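**Desk Screens and Speech Distraction in a Shared Office**

Project report, second-year module in Building Acoustics
Group: Daranee Thaweesak, Vichien Rungrueang, Iida Ruotsalainen
Supervisor: Kalliopi Grgić

## 1. Background

Complaints about noise in shared offices are mostly complaints about speech. Ventilation and printers produce more sound energy over a working day, but they carry no information and people stop attending to them. A telephone conversation two desks away is harder to ignore, even when its level at the listener is low.

Fabric desk screens are commonly sold as a remedy. A supplier's leaflet will usually give an absorption class for the material, measured on a large sample in a reverberation room. It says little about what a single screen does between two people who are sitting down. The project set out to measure that, in an office that was in ordinary use during the day.

The office belongs to Nautiyal, a small translation firm. Its manager, Pongsak Srithong, gave us access after 18:00 on several evenings in February. Staff had left by then and the ventilation could be switched off at the panel.

## 2. Theory

A screen reduces sound at the listener in two ways. It blocks the direct path, so that sound must bend over the top edge or round the ends, and it absorbs part of what strikes its face. The first effect depends on the path difference, which is the extra distance travelled over the edge compared with the straight line. It is weak at low frequencies, where the wavelength is longer than the screen is high.

Neither effect touches sound that arrives by way of the ceiling. In a room with a hard ceiling this reflected path sets a limit on what any desk screen can achieve, however thick the fabric. The calculation in Appendix A treats the ceiling as a mirror and adds the image source to the diffracted path. Side walls were left out of the model.

## 3. Method

The source was a small loudspeaker set at seated mouth height and fed with speech-shaped noise. The receiver was a Clukell class 2 sound level meter on a stand, at seated ear height on the far side of the screen. Distances were marked on the floor with tape and checked before each run.

Levels were logged in octave bands from 125 Hz to 4 kHz. Four conditions were used:

| Code | Screen | Ceiling |
|------|--------|---------|
| A | None | Bare |
| B | In place | Bare |
| C | None | Absorbing panels above desks |
| D | In place | Absorbing panels above desks |

The ceiling panels were Viller mineral wool boards, hung on temporary wires at a drop of 200 mm. We had 7 boards, which covered the area directly over source and receiver and little else. Each condition was repeated with the source and receiver swapped.

Background level was logged before and after every run. One run in condition C had to be discarded when a delivery lorry stopped outside with its engine on. It was repeated the following evening with the same tape marks.

The level meter was checked with a calibrator at the start and end of each session. The drift was below the resolution of the display on all but one evening, and the data from that evening have been kept with a note in the log.

## 4. Results

With a bare ceiling, adding the screen made a small difference in the 1 kHz and 2 kHz bands and almost none at 125 Hz. The 125 Hz result is within the spread of the repeated runs and should be treated as zero.

Ceiling panels alone (condition C) gave a reduction of similar size to the screen alone. The combined condition gave more than the two added together in the 2 kHz band. This agrees with the model: once the ceiling path is weakened, the diffracted path becomes the stronger of the two and the screen begins to matter.

Swapping source and receiver changed the levels slightly in condition B. Reciprocity predicts no change. The most likely cause is the directivity of the loudspeaker, which is not the same as that of the microphone, but a misplaced stand cannot be ruled out.

## 5. Discussion

### 5.1 Position of the screen

The model assumes a screen that is long compared with the distance between the two people. Real desks do not always allow this. Where a panel stands at the back edge of one desk and stops at its corner, sound passes round the end, and a person sitting diagonally opposite gains much less than the person directly behind.

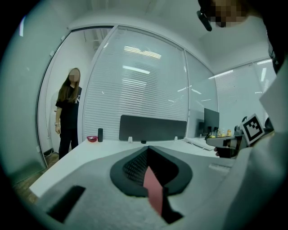

*Figure 3. White desk with an upright dark grey fabric divider along its back edge.*

We did not measure diagonal positions. Vichien's calculation for one such case (Appendix B) suggests that the end path is nearly as strong as the path over the top once the listener is more than a desk width to the side.

### 5.2 Limits of the work

The background level with ventilation off was lower than it would be during working hours. A quiet room makes distant speech easier to follow, so our conditions are harsher than the staff would meet. No speech privacy index was calculated — the standard method needs a line of measuring positions across several workstations, and the room was too short for it.

The screen's own absorption was not tested separately. We asked for a loose sample so that it could be measured in the impedance tube, which has a diameter of 100 mm, but the sample arrived after the tube had been booked by another group.

### 5.3 Cost

Prices were requested from one supplier only, Lotik, and are listed in Appendix C. They exclude fitting. A fair comparison would also have to include the cost of closing part of the office while fixed ceiling panels are installed.

## 6. Conclusions

In this room the screen gave a limited benefit by itself. Its effect in the upper speech bands increased when the ceiling above the desks was treated. An office with a hard ceiling should have that surface assessed before money is spent on taller screens.

Further work should cover diagonal seating, and should repeat condition D with the ventilation running.

## Division of work

Daranee: measurements, section 3, log sheets. Vichien: model and appendices A and B. Iida: data processing, sections 4 and 5, price enquiry.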